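Remville Robotics Laboratory
@RemvilleRobotics
Oct 22, 2025

1/ We are publishing a short account of a fault on our two-arm bench, for the benefit of other groups who run similar equipment. There were no injuries. One gripper finger was bent and has been replaced.

2/ The fault occurred during an unattended repeatability run on the arm at the right-hand side of the bench. The run was planned for 2,000 cycles. On cycle 782 the arm came down below its set height and pressed the gripper into the table.

3/ The controller did not register a collision. The arm held its position under load until a member of staff pressed the emergency stop on the pendant.

4/ The stop itself worked as intended. Our concern is that a person had to notice the problem first. The contact force limit should have halted the arm without help.

5/ Mitra Ghaffari, who leads bench safety at Remville, reviewed the logs the same afternoon. The force limit had been raised in July for a test with a heavier tool. It was not put back when that test ended.

6/ The drop in height had a separate cause. The tool length stored in the Voro scheduling software belonged to the previous gripper, and a restart between batches loaded the old value in place of the current one. No warning was shown on the pendant.

7/ Checks are now being carried out at low speed, with staff at the bench throughout. The taped grid gives the operator a quick reference for where the gripper ought to be.
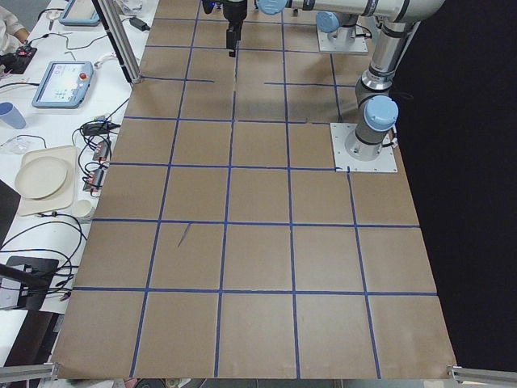 Right-hand arm over the grid during height checks. Pendants are kept on the side table.

8/ The grid is a visual aid only. Tape is laid by hand and some lines do not run true, so no measurement is taken from it. Heights are checked with a gauge block at each test position.

9/ The following rules apply to both arms with immediate effect. Force limits are read aloud and written down at the start of each session. Any change to a limit expires at the end of the day on which it was made.

10/ Tool length must be confirmed on the pendant after every restart. Unattended runs are suspended until further notice. This includes the Plillow grasping trials, whose team has been informed.

11/ We have sent the logs to Shahbazi, our service contractor, and asked whether a mismatch in tool data can be made to block motion. A reply is awaited. Until then the check remains a manual one - we accept that this is a weak point.

12/ The arm will return to normal speed once it has completed 900 supervised cycles without a height error. Groups with bookings on the bench have been contacted directly. Written questions may be sent to the laboratory office, marked for the attention of Mitra Ghaffari.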